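Last updated: 2024-05-25

Slept badly and started late. The battery on the left gripper was still charging when I sat down, so I answered messages first. Gopinath Raju wants the chopstick task finished before we go back to cups. I told him that was fine with me. Cups are easier on the hands but I've done so many that I stop paying attention, and then the recordings come out sloppy.

The instructions for this one are short. Take a wrapped bundle of chopsticks from the table, lift it over the holder, lower it in, let go, back both grippers away. Start with both grippers open and end with both open. No talking to anyone in the room, which doesn't matter to the robot but matters to whoever checks the sound. The target for the task is 400 good recordings. With the earlier tasks my total on the Hiron sheet was 727 this morning, and I only know that because the app shows it before it lets you log in.

The first hour went poorly. The wrapping is the trouble. It's clear plastic and slick, and if I squeeze near the end of a bundle it turns in the fingers and points off sideways. By hand I would just roll it back with my thumb. The grippers have no thumb, so I have to set it down and pick it up again nearer the middle. I asked Gopinath whether to throw those takes out. He said keep them as long as the bundle goes in at the end, because the robot will drop things too and should see what to do next. The takes where I reach in with my own fingers are no good and have to be deleted. I caught myself doing it twice before lunch.

My wrists were sore by noon. I've started resting my elbows against my sides between takes and it helps a little. In January I was still on the remote setup at the Ralness office, sitting in a chair and driving the arm with the two handles, and I used to complain about the delay. I don't miss the delay. I do miss the chair. With these you feel when the pads close on something, so I don't crush things, and I get through a take in a third of the time. But I'm standing all day, and the cameras ride on the grippers, so I have to move more slowly than feels natural or the picture smears.

Ate rice and the rest of the beans. Called my sister back. She asked if the robot has learned it yet and I had to tell her again that I don't see the robot at all, I only send in the recordings. Reddy has the robot. They ran the cup recordings on it last month and it did all right with the tall ones and knocked over the short ones. I looked at my short ones afterward and I do come in too low on them, so that could be my fault.

The afternoon was better. I did 16 in a row without a bad one. What worked was coming down straight with the bundle and not letting go until the bottom had touched. If I open the pads early it leans out over the side and gets in the way of the next one. The hardest part is once the holder is filling up. The bundles fan out and I can't see the gap from where I stand, so I have to tip my head and go in from the other side.

Three things to do tomorrow: wipe the finger pads, ask Rusetti for a second charger, and move the start position so I'm not reaching across myself with the right hand. I also want to try leaving a single wrapped pair lying in front of the holder at the start, with the rest already standing in it. Gopinath thinks the robot needs more takes that begin nearly finished. I set it up that way late in the day to see how it felt, with the holder between the two grippers, and it felt fine.
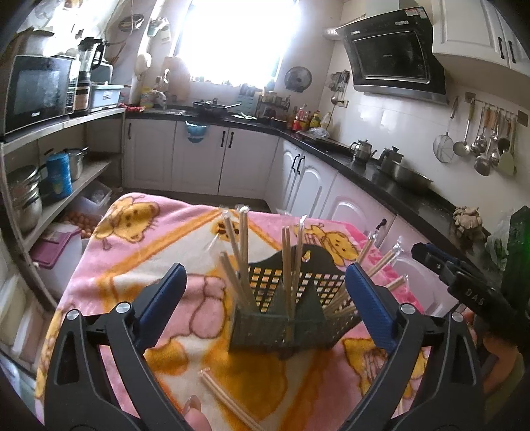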